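Storing maincrop potatoes in an unheated outhouse

3 March 2024

The last of the Skakcombe potatoes came out of the outhouse this week, so the records for the winter are complete. I lifted the crop in dry weather and left it to cure in the dark for two weeks before bagging. Total weight into store was 83 kg, all in paper sacks, folded over at the top and stood on slatted shelves clear of the floor.

The outhouse is single brick with a felt roof. Last year it swung too far between day and night, and a good part of the crop sprouted early. This time I lined the north wall and the door with 25 mm board and taped the joints. The vent stayed open except when frost was forecast.

I logged temperature and humidity at shelf height throughout, which came to 1,605 readings once I had thrown out the stretch with a flat battery. Humidity held close to 90 per cent for most of the period. Temperature was steadier than last year, with one bad spell when I forgot to close the vent. The sacks nearest the door suffered most and tasted sweet when boiled. Keeping them in the kitchen for a week or so improved matters.

Zsolt Szűcs, who has the plot next to mine, used a clamp of straw and soil for the same variety. His kept firmer skins but he lost more to slugs. He also weighs his by the barrow, so a proper comparison is not possible.

Rot was confined to two sacks, both holding tubers I had nicked with the fork. I should have eaten those first. Sorting at lifting time is dull work and I cut it short.

Skin marks are a separate matter from rot. Small dark specks and rough patches are often only surface blemishes, and peel away. Soft, wet or sunken areas need cutting open before you decide anything.
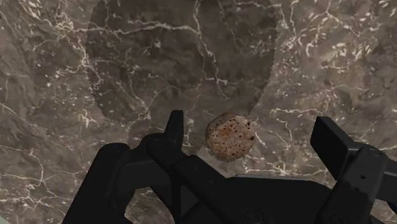
Brown, speckled and not quite round, on dark veined stone.

Seed for this season is chitting in egg trays on the back windowsill. I plan to plant in April, soil temperature permitting, and to move the door sacks to the inner shelf next winter. The vent needs a better catch as well.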